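Workshop notebook – shape blocks, second batch
Sep 21, 2020
Bench 9

Started with the box from Friday. Everything had cooled and come off the plates over the weekend, so the first hour was cleaning up: flush cutters for the brim, then a scraper along the bottom edge, then a few strokes on 180 paper. The flat-sided shapes clean up fast. The rounded ones take twice as long because the brim follows every lobe and the cutters won't go into the inside corners. I ended up using the small triangular file for those.

Rami Geagea came by while I was at it and asked why we don't print without a brim. We tried that on the first batch and the star lifted at two of its points. Brim stays for now, at least for the star and the heart. The cylinder and the hexagon would probably be fine without. Will split the plate next time and see.

Filament notes. Red and yellow are both from the Vidby rolls, the blue is the last of the old Pramstead roll, and the green is new. The green came out brighter than the sample chip. I don't mind it, but if Zoubi want the set to match their printed cards somebody needs to hold the two side by side in daylight before we run more. The yellow leans orange, same as last time. Asked for a cooler yellow and got the same roll number again.

Weighed one full set after cleanup: 118 g. First batch was heavier, with the thicker walls. I dropped a perimeter and kept the infill, and squeezing the cylinder as hard as I can by hand I don't feel any give. Print time for a full plate was 510 minutes, so one plate overnight and it's ready when we come in. Two plates a day is possible if someone is here early enough to swap.

Surface: left the layer texture on. Sanding the tops smooth makes the color go chalky, and the gloss coat we tried on the spare cylinder showed every fingerprint. The texture also gives a bit of grip, and I'd like to keep that for small hands. Edges broken lightly, no more.

After lunch I moved over to the blue table and set the blocks out on the maple board, grouped by color, to look at them next to each other. The pale wood is a better background than the bench mat, which is so scratched up that you can't judge an edge on it. Reds together at the back left, the round one beside the one with the cross-shaped profile, then the two yellows over on the right with the blues just in front of them. Stood the green star up on its own toward the far edge.

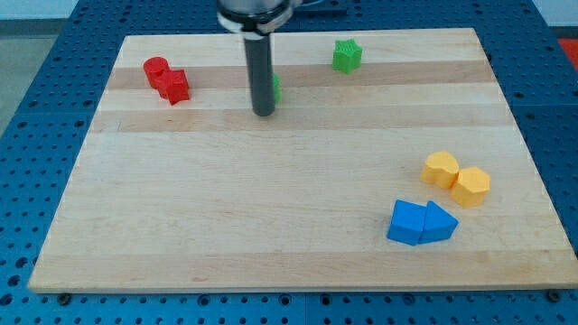
Notes from the layout

– Cross shape: reads well from the side. The angles are crisp and it has the clearest outline of the whole set after the star.
– Cylinder: boring but fine. Flat top.
– Heart: still too soft in outline. From a low angle the top could be a clover or a cloud. Deepen the notch in the drawing and try again.
– Hexagon: good. Next to the heart it looks a little plain, but the flats make it easy to line up against another block.
– Star: the rounding on the points is right now. The first version was sharp enough to mark the table.

Fit check in the tray

Sorting tray is the one Clambridge cut for us. Openings were drawn for the first batch, and the new blocks are slightly smaller in outline because of the wall change – I should have caught that in the file. The hexagon rattles. The cross still sits snug. Rather than recut the tray I'd scale the hexagon up a touch and leave the others alone. Height is the same for both batches, so the lid closes.

Board

Rubbed mineral oil on a corner of the underside to see how much it would darken. Quite a bit, mostly in the tan bands. Leaving the top dry. If we use it for the catalog pictures the light wood should stay light.

To do

– Redraw heart, deeper notch
– Scale hexagon, print one only, check in tray
– Split plate with and without brim
– Order blue. There are 56 g left on the roll
– Green against the Zoubi cards, by a window
– Find the other triangular file, it was in the second drawer in the spring

Plate for tonight is loaded, hexagon and heart only, red. Spare parts from the first batch are in the shoebox under bench 9 – please don't mix them back in.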